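When Robots Come to Work
by Torunn Fjeld

Hi, kids! I work at a mail and paper company called Grondley, and I get asked about my job a lot, mostly by my nephews. So I wrote this one for them and for you.
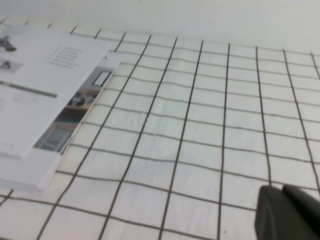
What happens to people's jobs when a robot starts working with them?

Most of the time the job changes shape. The robot takes over a few of the steps, usually the ones that are the same every single time, and the people spend their day on the other steps. Sometimes a company needs fewer people for a task, and then somebody has to learn a different one. I'll tell you how it went for us.

Let me back up a little. Grondley puts together packets. Say a company that sells houses wants to mail out a booklet, a price sheet and a letter, all in one envelope. Somebody has to gather those papers, line up the edges, and slide them in. When I started, that somebody was me! I stood at a long table and did it by hand, 300 packets in a shift if the paper was behaving.

Paper doesn't always behave, by the way. Thin pages stick together. Shiny pages slide off each other (booklets are the worst, they fan out all over the place). Your fingers can feel right away when you've grabbed two sheets when you only wanted one. A robot has to be taught to notice that, and it takes a lot of practice.

Our first robot arrived in November. The bosses called it the Kellell, and we do too. It's an arm with a gripper on the end, and a gripper is sort of like a hand with very few fingers. It can pinch, lift, move over and let go. Doesn't sound like much, does it? But try picking up a magazine using only your thumb and one finger, and put it down exactly straight. Now do it 500 times!

The Kellell was slow in the beginning. Really slow. Mitiku Wubshet, who works across from me, finished a whole box while it was still on its first few packets, and he was pretty pleased about that. It got better over the winter. Now it does the plain packets, the ones where every page is the same size, and we do the odd ones.

So what do I do all day now? Lots of things! I load the papers. I check packets to make sure nothing is upside down. When the Kellell stops and its light blinks, I go look at what's wrong, and usually it's a bent corner. I also learned how to give it new instructions on a computer, and that was hard for me. I took a class for 8 weeks and I wanted to quit in the second one. My teacher, Edileuza Toledo, made me try again the next morning, and I'm glad.

Some things I like better. My shoulders used to hurt every night, and they hurt a lot less now. Some things I miss. We used to talk all day long at the big table, and now we're more spread out, so we have to save our stories for lunch.

And some people were worried, which is fair. Would there still be enough work? Niilo Sjöberg asked that out loud at a meeting, and I thought he was brave. The bosses said everyone on our shift could stay if they were willing to train for something new. Most of us did. Ragnvald Lie didn't want to, and he went to work at his brother's bakery. I still buy bread from him.

Not every workplace does it the way ours did. If you know a grown-up who works with machines, ask them these:

What did you do before the machine came?
What do you do now?
Who fixes it when it gets stuck?
Did anybody ask you what you thought?

That last one matters a lot to me. When they moved the Kellell to the spot by the window, they asked us first, and Mitiku told them the sun would be in our eyes. They put it by the back wall instead.

Next time I'll write about the label machine, which is much louder and a little bit scary.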